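Course Handout 3: Plates, Surfaces and the Laid Table
Table Service and Presentation, Unit 5
Instructor: Adelino Quintela

Students are expected to have read the section on plate shapes before the session. The present unit considers how the color of a plate relates to the surface on which it is placed.

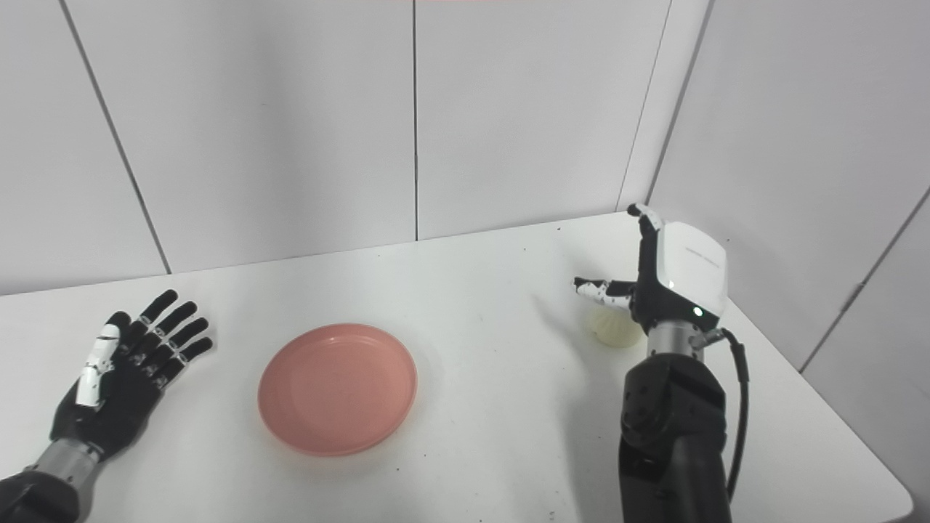
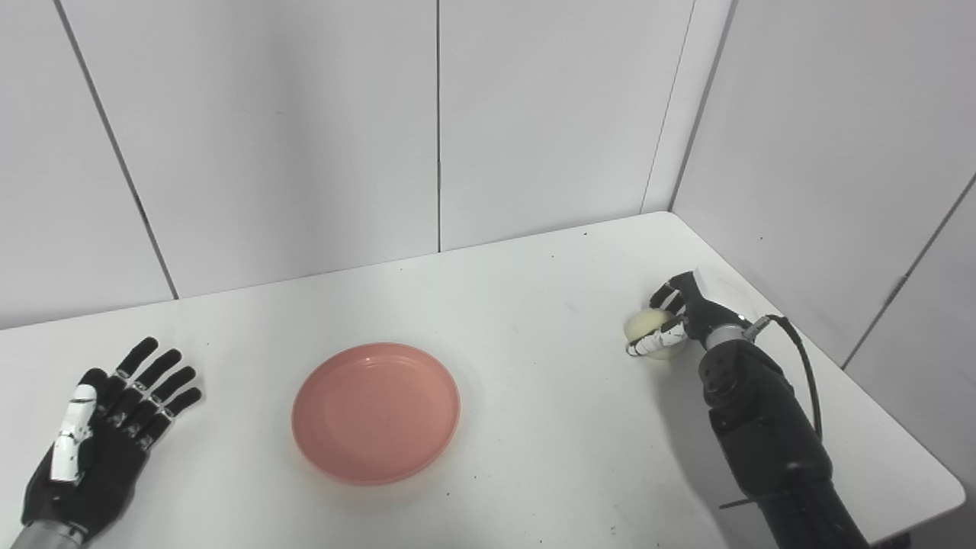
Pink plate on a white tabletop, both views.

A plain surface shows the outline of a plate clearly. A raised rim keeps small items from rolling away and gives the server a place to grip. The center of the plate is reserved for food -- fingers should remain on the rim at all times.

Terms for review: rim, well, foot, cover.

Assignment. Choose one shallow plate and set it on a light surface, then on a dark one. Record the differences in a written statement of no more than 184 words. Sketches may be attached. Work is to be submitted to Arne Kleinschmidt by 27th May. Late work will be accepted only with prior permission.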